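Visit to Stemberg, Prukedholm, October

Stemberg looks after 617 serviced flats, and until last year every turnover was done by hand. We went to see how the robots fit in. The morning began in the planning office, where each household job is tried out in simulation before a machine goes near a real flat. The staff who used to clean and tidy now spend part of the week here, checking attempts on screen and marking the ones they would not accept.
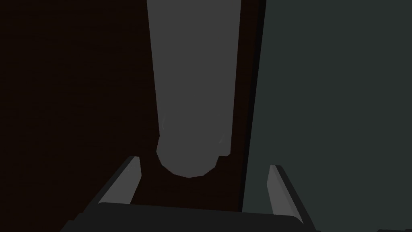
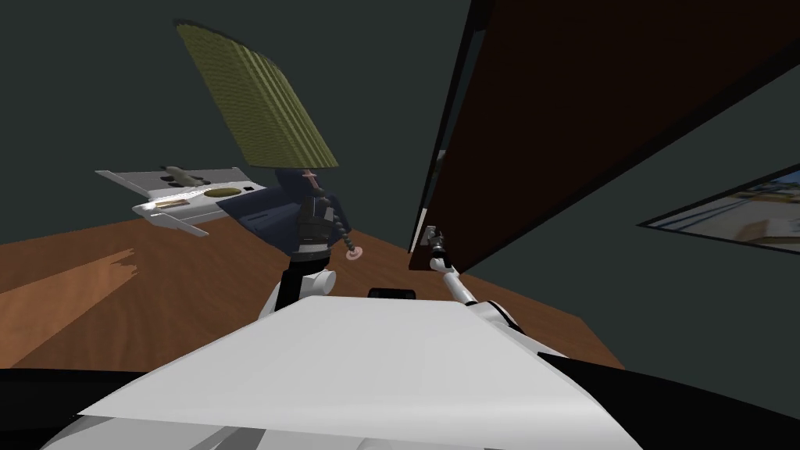
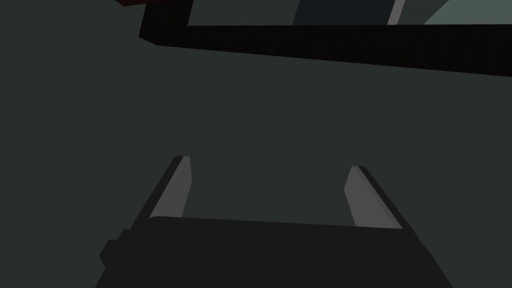 Simulated views from the planning office. The second takes in both arms and a green lampshade; the other two are close to an open gripper.

Two of the former housekeepers told us the work is easier on the back but harder on the eyes. They get a screen break every hour, which they had to ask for. One misses talking to guests. Pay went up a grade for those who passed the Trillano course, and 88 people have taken it so far. Those who did not want to retrain kept their old rounds, though with fewer shifts at weekends.

We asked who decides when a job is ready to leave simulation. At present it is the shift lead, using a checklist written by the housekeepers and kept in a system called Tyagi. The engineers can object but cannot overrule.

Lunch was in the canteen on the ground floor. The coach back left at half past two.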